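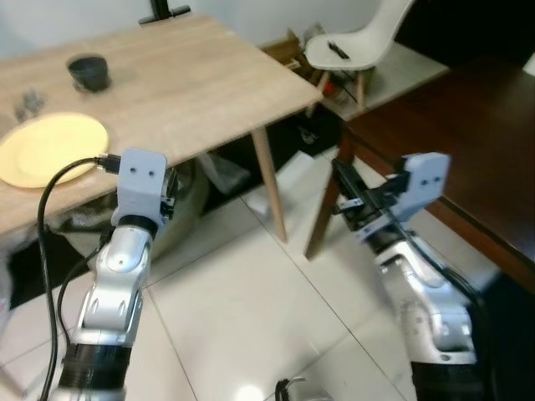
Posted by Kiprono Kashindye
Ticket 387, Home network / Wi-Fi drops
Status: open, waiting on reply

Okay, picking this up again because the first write-up I sent was pretty thin, and Onden support asked for "everything you tried, in order." So here goes, and sorry in advance for the length!

The setup: Garthorpe router in the hallway closet, one Norell extender in the dining room, plan is 500 down. On a cable straight into the router I get very close to that. On Wi-Fi in the dining room I was getting 47, and every evening it would drop completely for a minute or two and then come back like nothing had happened. My laptop stays connected the whole time (full bars!), it just can't load a thing.

First thing I did was the usual unplug, count to sixty, plug back in. Worked great until dinner. Same drop, same length.

Then I updated the router firmware. The update page hung on me twice, and the third time I used a cable and it went right through. No change to the drops, but the admin page loads faster now, so hey, I'll take it.

Next I turned the extender off completely. The signal in the dining room got weaker, obviously, but no drops that whole evening. Turned it back on the next night and I lost my call with my sister before we'd even finished saying hello. So I'm pretty sure the extender is in on this somehow.

I moved it closer to the hallway after that, and the speed went up a lot (387, which made me laugh, see the ticket number). Still dropped though. So distance was hurting my speed but it wasn't causing the outages.

Thursday I finally read the router log properly, which I should have done on day one. Right before every drop there's a line saying the extender asked for a new address, and then a second line saying that address is already in use. It's always the one ending in 64. I went through my devices one at a time and it's the printer! A Kravets, pretty old, and I'd given it a fixed address back when I set it up and then forgot all about it. The router had no clue and kept handing the same one to the extender.

I set the printer back to automatic and reserved 64 for the extender in the router settings. Restarted everything, printer last. No drops last night or the night before, and that includes a long movie and a big download running together.

Two things I'd still like to know before we close this:

Is there a way to make the router check for a conflict before it hands out an address? There's a checkbox called "verify lease" under Advanced, but the help text is blank.

And should the extender be on the same channel as the router? Mine picks its own and it's different every time I look.

I'll leave the logging on through the weekend and attach the file Monday morning.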